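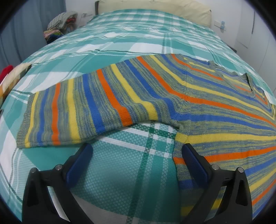 Folding is the part people get wrong in the first week, according to one of the collectors working for Rerkix, because they do it the way they would if they were alone and in a hurry. It took her several days, she said, to stop tugging a sleeve straight with her free hand. Everything has to be done with the grippers, and at a pace the recording can follow.

She is one of 18 people in Nutport who are paid to do household chores at home while holding a two-fingered tool. The recordings go to Rerkix, which is building a set of examples for a learning system meant to handle clothes and bedding. The company said it had 3963 usable recordings by the end of July, all made in homes in Nutport and nearby Putevton.

The hand-held gripper is simple to look at: black plastic, two fingers, a dark blue rubber pad on the inside of each. It has a camera on it, so the recording shows the fingers and whatever they are reaching for. The collector squeezes to close the fingers and lets go to open them. Most tasks use two grippers, one in each hand. Some, such as pulling a sock out of a pile or turning back a cuff, use one.

Clothes were chosen as the first subject after a smaller trial with kitchen items. Cups and boxes keep their shape when they are picked up, and the trial system, known inside the company as Calado, learned to move them fairly quickly. It did much worse with cloth. Given a T-shirt, it would often take hold of both layers when it needed one, or miss the fabric and pinch the bedspread underneath.

Sweaters have been harder than shirts, the company said. A rib knit stretches when it is lifted and does not always go back to where it was. Stripes can help a person see how the garment is lying, but they bend wherever the knit bends, and early versions of Calado treated a curved stripe as the edge of the sleeve. The fix so far has been more sweaters. Collectors were asked over the summer to bring out winter clothes, which several said meant emptying boxes they had packed only a few months before.

Each session follows a short sheet. The collector spreads the garment on a bed or a table, starts recording, folds it, and sets it down. Then the garment is shaken out and spread again, with the sleeves in a different position. A sheet for one sweater calls for both sleeves out, one sleeve under the body, and the garment face down. Collectors are told to leave the room as it is. Pillows, curtains, cables and other laundry can stay where they are, and patterned bedspreads are welcome.

That last point was a change. In the first month the company asked for plain sheets, and a number of collectors bought white ones for the purpose. The recordings were clean, but the system trained on them had trouble when it was tried on a plaid blanket. The instruction was dropped, and the company repaid the cost of the sheets.

Mistakes are kept, within limits. If a sleeve slips out of the fingers and the collector picks it up again, the recording counts, and reviewers mark the place where it happened. A recording is thrown out if a bare hand touches the garment or if the camera is covered for more than a moment. Recordings with another person in view are also deleted — a rule that has been hard on families with small children.

Pay is by the accepted recording. Two collectors said they would prefer an hourly rate, since a thick sweater takes longer to fold than a dish towel and currently earns the same. Rerkix said it was looking at a higher rate for knitwear and for fitted sheets, which have the highest number of rejected recordings of any item. It did not say when a decision would be made.

The company also answered questions about what happens to images of people's bedrooms. Recordings are stored without names or addresses, it said, and reviewers in Putevton blur mail, family photos and screens before the files are used. A collector can ask for any session to be removed. Two have done so, in both cases after noticing papers left out on a desk.

Some residents remain unconvinced that the work is leading anywhere soon. Calado can now fold a short-sleeved shirt laid flat on a table, but it is slow, and a person still has to lay the shirt out first. Sweaters are not yet part of its tests on a working arm. The company said those would start once the next round of recordings had been reviewed.

That round begins in September and will add hanging up clothes, pairing socks and putting pillowcases on pillows. Current collectors have first choice of places. Anyone else in Nutport or Putevton who wants to take part can leave their details at the Rerkix office, which will hold an evening session at 6:30 for people who want to try the grippers before signing up. Applicants need a bed or a large table, decent light, and at least a dozen items of clothing of different kinds. The grippers are lent at no charge and go back at the end of the round.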